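How a Bottle Rack Keeps Glass Safe
Young Learners' Pages, Urside Museum of Household Life

A glass bottle is tall, smooth and heavy for its size. If it is knocked, it can roll, and if it rolls off a table, it may break. People who keep many bottles at home often store them in a rack.

A rack is a frame with a space for each bottle. Some racks are made of thin wooden slats that cross one another, like a garden fence. Each bottle rests in a gap between the slats, so it does not bump its neighbor.

Bottles, a tabletop and a wooden rack
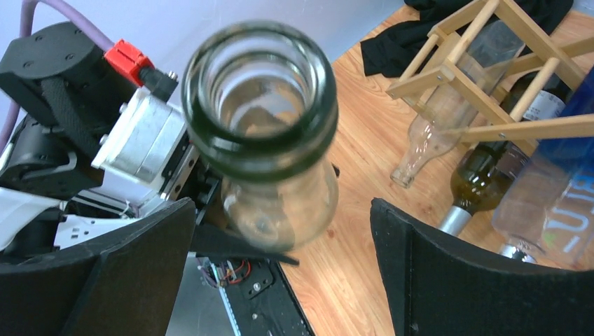
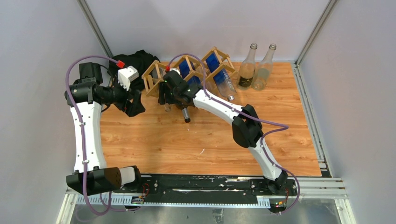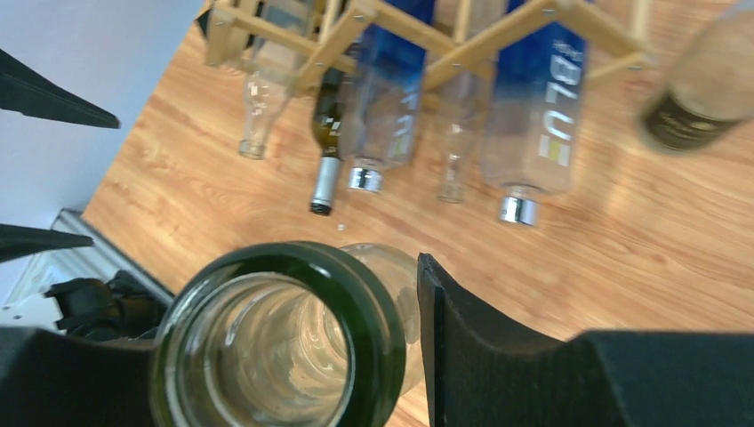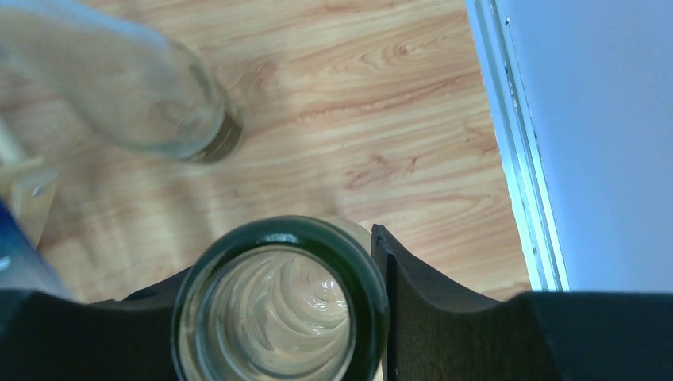
The top of a bottle is called the mouth. The narrow part next to it is the neck, and the place where the neck widens is the shoulder. The thick ring of glass at the mouth makes the edge stronger.

Glass may be clear or colored. Green glass blocks some of the light that can spoil what is inside.

The museum's Ruven Room has a rack that children may fill with practice bottles. Classes of up to 25 pupils are welcome from September. Burgi Wyss leads the activity, which lasts 20 minutes.

At home, ask an adult before you touch glass. Hold one bottle at a time, using both hands. If a bottle breaks, step back and call an adult.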